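最后一班

三月里渡口的风还是硬的。她到候船室的时候，售票窗口已经拉下来一半，里面的人低头扎零钱，头也没抬，说去Rillside的票只剩站席了。

“站席也行。”

票是淡绿色的，编号463。她把票夹进存折里，存折放在大衣内袋，内袋的扣子掉了，她用别针别着。

候船室里的长椅是铁的，坐久了凉气往上走。她没坐，站在墙边看船期表。Zimden方向的船下午就停了，表上贴了一条白胶带，胶带上什么也没写。对岸的灯亮了几盏，又灭了一盏。

父亲去世以后，Rillside的房子空了两年。弟弟在电话里说，要么卖，要么租，总得有个说法。她说我先去看看。弟弟说有什么好看的，屋顶漏，地窖进水，邻居的鸡都在院子里下蛋。她说那我去捡鸡蛋。弟弟没笑，把电话挂了。

船来得很慢。船员放下跳板，先让推自行车的人上，再让提东西的人上。她提着一只旧旅行袋，里面是换洗衣服、手电筒、一包盐和一只电水壶。盐是顺手装进去的，到了船上她才想起来，老房子的厨房里肯定有盐。

甲板上有个老头在吃橘子，吃完把皮摊在膝盖上，一片一片撕碎了装进口袋。他问她是不是那边的人。

“以前是。”

“以前住哪儿？”

“坡上，121号。”

老头想了一会儿，说那家门口有棵柿子树。她说树早砍了。老头说不对，去年秋天我还看见结果子的。她没有争。船身晃了一下，两个人都去扶栏杆，话就断了。

下船以后要走一段上坡路。路灯隔得远，她打开手电筒，照着脚下的石板。走到拐角的地方，她闻到别人家炖萝卜的味道，肚子响了一声。

门锁换过，钥匙是弟弟寄来的，插进去要往上提一提才转得动。屋里有一股湿木头的气味。她摸到电闸，推上去，走廊的灯亮了，厨房的没亮。

她把旅行袋放在堂屋的桌上，先去院子里看。手电筒的光扫过去，墙根真有两只鸡，缩成一团，见了光也不动。再往里，靠着井台，一棵柿子树站在那里，还没发芽，枝条一直伸到邻居的瓦上。

她记得很清楚，砍树那天她在场。父亲借了锯子，她扶着梯子，锯末落了一头。她走过去用手电筒照树根，照了一圈，在背面找到一个碗口大的旧疤，疤旁边又长出了现在这一根。

原来那年只砍了一半。

她在井台上坐了一会儿，回屋找插座烧水。堂屋的插座在柜子后面，水壶的线够不着。她翻了三个抽屉，找到一卷麻绳、几张过期的船票、一把没有柄的锉刀，最后在柜顶上找到了接线板，线缠得很紧，是父亲的缠法。
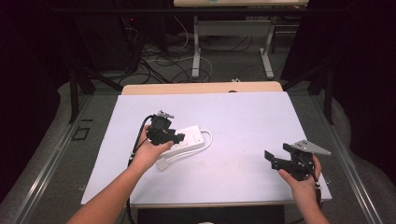 配图：白色接线板与电源线

水开了，她没有找到茶叶，喝的白水。然后她给弟弟打电话，响了很久才接。

“看完了？”弟弟问。

“没有。天黑，看不全。”

“那你什么时候回来？”

她说等柿子树发了芽再说。弟弟在那头不作声，过了一阵，问：“哪来的柿子树？”

她把杯子放下，叫他自己坐船来看，最后一班只有站席，大衣要穿厚一点。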